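# How to Test Whether a Machine Can Clear a Table

Clearing a cluttered table is a useful test of household automation. It combines three problems: telling trash from property, gripping soft or light objects, and releasing them in the right place. The procedure below uses two-finger grippers and an ordinary living room.

## 1. Set up the table

Leave the table as people use it. Mix waste with things that must stay – a phone and a ceramic cup belong next to paper cups and snack wrappers. Lay at least one bottle or jar on its side. Keep the tablecloth on, as fabric shifts under a finger pad in a way bare wood does not.

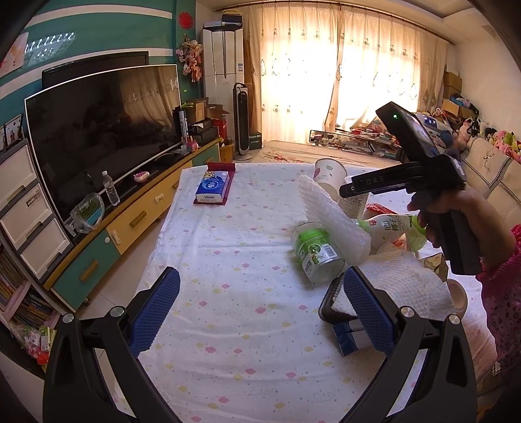

**Heloísa Caldeira**
*Test engineer, Somomach*

## 2. Write the sorting rule first

Give every object one of 2 labels, "discard" or "keep," before the first attempt. A crumpled paper towel is easy. A jar with a lid is harder, and the answer depends on the household. If two people disagree on a label, remove the object from the test.

## 3. Run the grasps

Start with rigid items, then move to paper and film. Log each attempt as one of the following:

- **Clean:** lifted on the first close.
- **Retry:** lifted after repositioning.
- **Fail:** dropped, crushed, or pushed off the table.

In our January series on the Etinia controller we logged 308 attempts: 199 clean, 102 retries, and the rest failures. Most retries involved flat packets. The fingers need an edge to work with, and a packet flat on cloth offers very little.

## 4. Check the release

Place the bin within reach of the arm and keep its position fixed for the full run. Open the fingers only when both tips are inside the rim. 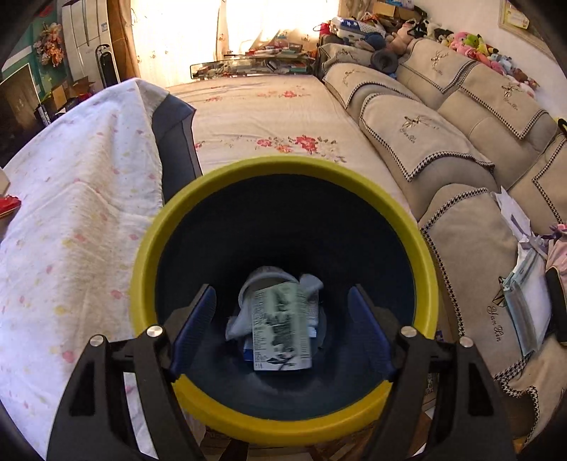

Light film can cling to a ribbed pad after the fingers open, so wait one second and check the pads before moving away. Score a clinging item as a retry – the grasp was good, but the chore was not done.

## 5. Read the result

Report sorting errors separately from grasp errors. A dropped wrapper costs a few seconds. A discarded phone ends the test. By that standard, our setup is not ready to clear a table unsupervised.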